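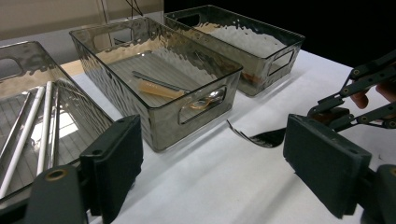 Smoky plastic bins on the white table, straws in the nearest one.

I started on the cutlery drawer in November and finally finished it this morning. The bins came from Mestell, three in the pack, and they have handle holes at the ends so they lift out easily. Straws get their own bin now — the metal ones kept rolling to the back of the drawer. Spoons go in the next. I haven't decided about the plastic forks. Bindu wants them kept for picnics and I'd like the space. The drawer itself still needs a new runner on the left side.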